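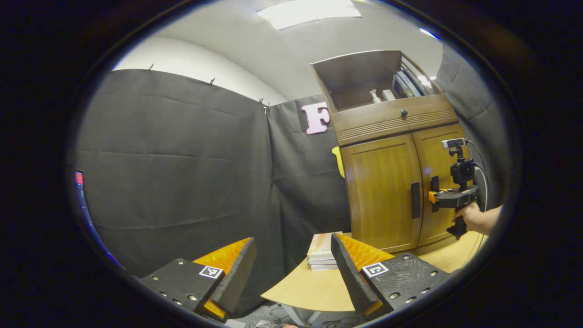
Section 3. Placing the Trellus room humidity monitor. Pick the spot before you pair anything, moving it later means starting the 24 hr settle over. You want a flat surface, indoors, away from vents and outside doors. A side table is fine. A round wooden top with a small stack of books on it, like this one, still leaves room for the base, just keep the books off the sensor side. Not on top of the books either, paper holds moisture and the reading lags.

1. Peel the film off the sensor grille. All of it, theres a second piece at the back.

2. Set the monitor down with the grille facing the room. Leave a hand's width clear behind.

3. Plug in the adapter. Light blinks amber. Wait for steady.

4. Hold MODE until the screen shows 37. That is the test number, not a reading.

5. Let go. Screen clears and you get the first real reading in 19 minutes.

Note: units sold before May show 18 at step 4. Same thing, carry on.

CAUTION: Adapter is the Erton type supplied. Do not use the one from the older Fenden monitor, plug fits but the voltage is wrong.

Shelves. Open shelf OK. Closed cupboard or drawer not OK, you will be measuring the cupboard.
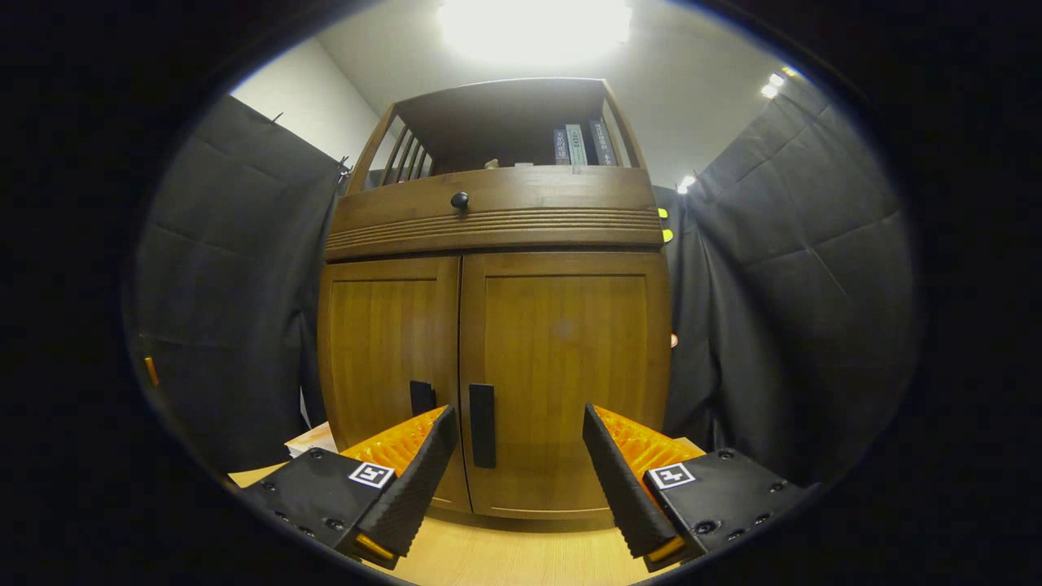
If the shelf has a back panel, bring the monitor forward to the front edge. Corners read high. Run the cord down the side and never thru a door hinge.

6. Set the alarm. Press UP or DOWN for the limit, then MODE to save. Two beeps = saved. One beep = do it agian.

7. For rooms over 400 square feet use two monitors and pair the second from the Rajan app (Section 5).

Note: readings drift for the first day. Leave it alone. Do not recalibrate until the settle icon goes off.

Cleaning: dry cloth only. No sprays near the grille.

Rev. 27 Oct 2023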